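Chapter 4
The Kitchen in Small Parts

If you learn one thing from this chapter, let it be the habit of walking a kitchen before you draw it. I mean really walking it, with a pot in your hands and a bag on your shoulder (students always laugh, and then they bump into the oven door). Kitchens are wonderful rooms to study. More happens per square foot here than anywhere else in a home, and almost all of it happens between a few surfaces that people reach without looking.

In Chapter 3 we measured rooms as containers: walls, doors, windows, floor. Now we turn to what stands inside them. We will work with three ideas all through Part Two. A landing is any surface where something can be set down. A station is a landing together with the tool that makes it useful, such as a board, a burner or a sink. A run is the path between two stations. Once you have these three words, you'll start seeing them everywhere, in your grandmother's kitchen and in the corner of an office where people heat up their lunch.

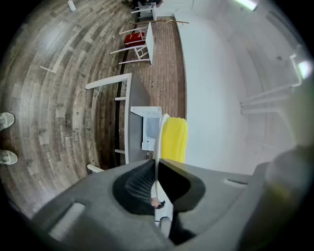
The smallest working kitchen is one landing and one source of heat. I love starting with it, because so many of the big questions are already there! A microwave on a gray tabletop with white legs is a complete station, provided there is still room on the table to put down a plate. Ask which way the door swings. Ask where a hot bowl goes in the two seconds after it comes out. Then look down, since a plank floor with a strong grain pulls the eye along its boards and can make a short run feel longer than the tape says it is. Write down the feeling and the measurement separately. You will want both.

Marloes Verbruggen used exactly this kind of corner in her study of shared kitchens in Drarness. She and her students visited 220 households and filled in 1,870 observation sheets, each one covering a single trip from a landing to a station and back. Her best known finding is a modest one. People with a clear landing beside the heat source made fewer trips, even when the rest of the room was badly arranged. We will read part of the Drarness study in Section 4.3, and you'll try her sheet for yourself in the fieldwork at the end of the chapter.

Before you go on, gather the following:

a tape measure
squared paper, a pencil and an eraser
the room plan you finished in Chapter 3
a tray you don't mind dropping

By the end of the chapter you should be able to

mark every landing and station on a plan
measure a run and describe it in a sentence
suggest one change to a small kitchen that costs nothing

Key words: landing, station, run, clearance, reach, swing

4.1 Landings

A landing needs depth more than it needs length. For most everyday jobs, 50 centimeters from front to back is comfortable, and a table of 800 millimeters in width will take one appliance and still leave space beside it. The Timmermans plans reprinted in the appendix are a lovely place to check this, as they show the same kitchen drawn before and after a single table was turned to face the window.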